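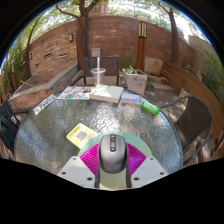

About Stadow

Stadow is a small outdoor workspace with 19 seats on a walled patio behind the old Bansal print shop. People come to write, study, answer email and read. We opened in December four years ago with three tables and an extension cord. The cord has been replaced by proper weatherproof outlets along the wall.

Who we are

Stadow was started by Narendra Sachdeva, who ran the counter at the print shop until it closed. He kept the lease on the patio and the two rooms behind it. He is here most mornings and does the bookings himself. Three part-time staff cover afternoons and weekends.

The tables

All our tables outside are round with textured glass tops. We chose them for the patio because they can stay out in the rain and dry off with one towel. Pebbled glass is pleasant to sit at and easy to clean, but most computer mice don't track well on it. The pointer jumps or stops. For that reason we keep round mats at the desk. Take one when you check in, put it where your mouse hand goes, and bring it back when you leave. If you forgot your mouse, we lend those too. They are plain scroll-wheel mice, nothing special, and we keep spare batteries in the top drawer.

Glass also reflects. Between 11 and 2 the sun comes straight over the wall and the glare on the tabletops can be strong. If you need to look at a screen for a long time in those hours, ask for a seat on the kitchen side, which gets shade first. People who read on paper tend to like the sunny side, though a white page can be hard on the eyes at noon.

Books and magazines

The reading shelf is just inside the door. It holds 217 books at present, along with magazines, catalogs and a box of small booklets left over from the print shop. Everything on it can be taken out to the tables. You may leave a book open at your place while you get a drink. We ask that you don't leave anything made of paper outside overnight, as the dew gets into the page edges and they never go flat again.

Donations are welcome. We take novels, cookbooks, travel books, art books and anything with good pictures. We don't take textbooks more than ten years old or single volumes of encyclopedias. Leave donations with whoever is at the desk and write your name inside the cover if you would like it to stay there.

Membership and day use

A day pass covers one seat from opening to closing. Monthly members can book up to two weeks ahead. We have 105 members now. Many live in Jodau and walk over, and a fair number come in on the Pakulia bus, which stops at the corner.

Members get a shelf in the back room for their own things. Please label chargers. We have a drawer of black ones that all look alike, and it is full.

Calls are fine outside if you keep your voice down. The larger of the two back rooms can be booked by the hour for meetings of up to six people. The smaller one is the kitchen, with a kettle, a sink and a refrigerator. Wash your own cup.

Weather

We stay open in light rain, when the indoor seats go to whoever booked first. In high wind we close the patio and bring the mats and reading material inside. Changes to the day's hours go up on the door by 8 a.m. Day passes that can't be used because of a closure are moved to another day.

Hours and contact

Monday to Friday, 8:30 to 6
Saturday, 9 to 3
Closed Sunday

For bookings, stop by the desk or leave a message at extension 408. Messages left after closing are answered the next working day.

Page last updated Monday, February 5, 2024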